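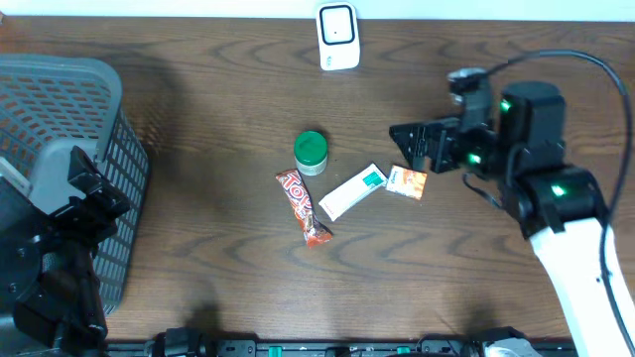 Feb 10, 2024

The right arm is back on the rail and picking again, so I'm writing down what I did before I forget it. Last time I had to redo the wrist I had no notes, and I spent most of an evening working out which way the cable went.

For anyone who hasn't read the earlier posts: there are two small arms on a black rail at the front of the table, and a gray basket on the left that things get put into. The job is sorting small household stuff. A jar, a candy bar, a flat box, a little packet. The packet is the hard one. It lies flat and there is hardly any edge for the fingers to get under, so if the right arm is off by even a small amount it shows up on the packet first.

That is how I noticed the fault. The jar was fine. The box was fine most of the time. On the packet the fingers were closing high, and not by the same amount each time. If it had been the same amount I would have changed the table height in the config and gone to bed.

I keep a log of the wrist pitch reading when the arm is in its rest pose. For months it read 1722 every time I powered up. When I looked after the packet trouble started, it read 1715. Seven counts isn't much at the joint, but by the time you get out to the fingertips it's enough to miss something that thin. And it moved. I could push on the gripper with one finger, let go, and get a different number.

Things I checked first, in order:

The clamp. The arm base sits on the rail and the clamp can creep. I put a pencil mark on the rail back in May for this reason, and the base was still on the mark. I tightened it anyway and it didn't take any more turn.

The table. Themba Mokoena asked me to check this one, because his table turned out to have a short leg and he chased it for a week. Mine sits flat. The wood has a strong wavy grain and it looks like it ought to be uneven, but a straightedge says otherwise.

The power supply. I swapped it with the left arm's supply and the problem stayed on the right side. I swapped them back.

After that I took the arm off and put it on the bench.

The wrist is several motor modules in a stack with the gripper on the front. Power off at the wall, unplug the cable at the gripper end, then the four screws that hold the gripper bracket. I put the screws in an egg cup. With the gripper off you can hold the wrist module and feel whether the horn moves on its shaft. It did. The center screw on the horn had backed out a good half turn, and the horn was rocking on the splines.

I'd used a threadlocker when I built it, a Prelon one that came in a little bottle, but I think I put it on a screw that still had oil on it. This time I cleaned the screw and the hole with alcohol and left them an hour. Then one drop, screw in, snug, and leave it overnight. Don't put it on anything that touches the plastic housing. I got some on a housing once and it cracked two days later.

While it was apart I looked at the finger screws too. One of the two on the lower finger was loose. Same treatment.

The cable was the other thing. I had it tied down too short when I first set the arm up, and every time the wrist rolled all the way over, it tugged on the connector. I don't know that this is what worked the horn screw loose but it can't have helped. Now it comes off the top of the gripper, goes out to the right in a wide loop and comes back down alongside the white link. It looks untidy. I tried a smaller loop first and it caught on the wrist housing at full roll, so it's staying big. If you copy this, run the wrist to both ends of its travel by hand with the power off and watch the cable the whole way before you tie anything.

Putting it back took less time than taking it off. Clamp to the pencil mark, cable in, power on. All three lights on the wrist came up green. If one of them doesn't, on this setup it has always been a connector not pushed home, so do that before you start reading error codes.

Then calibration. Move to rest pose, zero the wrist, write the offset, power cycle, read it again. It came back 1722 on the first read, which surprised me a little, since I'd expected to be a tooth off on the horn. I power cycled again and got 1722 again. I pushed on the gripper and let go and got 1722.

I ran 300 picks on the packet alone over the next few evenings, moving it to a new spot each time. It missed 2. Both were up close to the wall at the far side, where the arm is nearly straight and has never been any good. I don't put things back there in normal use.

I've left the left arm alone. It has the same horn and the same screw, and I built it the same week with the same bottle, so it's probably going to do the same thing sooner or later. Kvido Skála says I should do it now while the tools are out. He's right, but the basket side doesn't need to be nearly so exact, and its rest reading hasn't moved. I'll do it when it does.

What I have changed is the routine. Before each session I read the rest pose on both arms and write it in the notebook. Once a month I check the horn screws and the finger screws with the short driver, without forcing them. I look at the cable loop while the wrist does one full roll at slow speed. It all takes less time than making coffee.

Parts used: none, apart from threadlocker and one cable tie. I did order a spare horn from Goltden in case the splines were chewed up, and they weren't, so it's in the drawer now with the spare fingers.

Next job is the far side of the table. I may move the rail in a bit, which means new pencil marks and doing the calibration over for both arms.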